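Countertop seams: caulk, epoxy, or leave it alone?
Kitchens and Baths > Counters and Sinks
17 replies, showing 1 to 12

dravosside_dan
Joined October
We bought a house in Dravosside with white countertops that the last owner put in. They meet at an inside corner with a seam that runs from the wall out to the front. The seam has opened a little. I can catch a fingernail in it for the back half, and it holds coffee grounds no matter how I wipe. I don't know for sure what the counter is. A guy at the hardware store said to run clear silicone down it and forget about it. My neighbor Orlando Mamani did tile for years and says silicone will turn brown in six months and then I'll have a worse looking seam. Who is right?

hbailly
Both, sort of. Silicone keeps water out and it does get dirty. First thing is to find out what the counter is made of. Look at the underside from inside the base cabinet. If you see particleboard, it's laminate and you want to deal with that seam soon. If it's the same color all the way through, it's solid surface or quartz and you have more time.
— Hugo Bailly

dravosside_dan
Same color all the way through. There's a strip of plywood under it along the front only.

marchal_counters
Tap it with a knuckle near the front edge and then try a fine sanding pad on the underside. Solid surface will scratch and make white dust. Quartz won't do much of anything. The repair is different for each one, so don't buy anything yet.

tapwater70
Why does everyone make this hard? I put clear silicone in mine when we moved in and it looks fine. One tube, ten minutes. You're talking about a hairline gap.

adel_b
It looks fine to you because you see it every day. I redo these for a living and the silicone jobs are the worst ones to fix. Every bit of it has to come out before anything else will stick, and it gets down in the gap where you can't reach it with a blade. Please don't start with silicone on a seam in the middle of a counter. Against the wall is a different matter, use all you want there.

tapwater70
Or it stays in and never has to come out.

dravosside_dan
Sanding pad made white dust. So solid surface?

marchal_counters
Yes. Good news, that's the easier one. The seam was glued with a color matched two part adhesive and it can be done again. Before you do that, check why it opened. Put a straightedge across the seam at the back and at the front. If one side is lower, the cabinet has moved and a new glue line will just crack again.

dravosside_dan
One side is low at the back. I can slide a playing card under the straightedge. At the front it's dead even.

hbailly
Then shim first. Open the corner cabinet, find where the top of the cabinet box has dropped away from the counter, and tap in a pair of plastic shims from opposite sides until the straightedge sits flat. Go slow. Don't lever the counter up with a pry bar. I cracked a sink cutout doing that and it cost me 200 dollars and a weekend.

agathe_boyer
I had this same problem in our place, also a corner, also the back half. We shimmed it and left it for a month before gluing to see if it would move again. It did move a little, so I was glad we waited. The adhesive came in a cartridge and needed its own gun, which was the annoying part. We borrowed one from the shop that sold us the Vurari sink. Mask both sides of the seam, overfill it, let it set hard, then sand it down in stages. Start finer than you think you need to.

adel_b
Agree with all of that except the month. If the shims are tight and the floor under the cabinet is solid, two weeks is plenty. Also clean the gap with denatured alcohol and a folded card first, and let it dry overnight. Coffee grounds in the glue line will show forever on a white top.

tapwater70
So shims, a special gun, a month of waiting and a stack of sandpaper, against one tube of silicone. OK.

dkourkoulas
What did the pros quote? I paid 1000 for a replacement section once, and a repair would have been a lot less. Might be worth one phone call. The Florport place will come out and look for free if you're on their side of the river.

dravosside_dan
Not on their side, and I'd like to try it myself first. Shims went in Friday. The straightedge is flat front to back now. The gap also closed up some at the back, so there is less to fill. I'm going to go with Adel's two weeks and then order the adhesive. Is there a trick to matching the white?

marchal_counters
Look for a sticker or stamp on the underside, usually near the sink or at the end of a run. If there's none, buy the two closest whites and squeeze a dab of each on an offcut. Let them cure before you judge. They change when they harden.

agathe_boyer
Sink cutout is where ours was stamped. 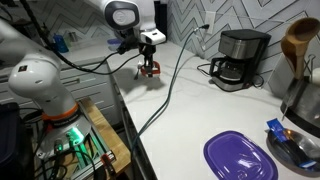
White countertop, with the robot arm on its stand in front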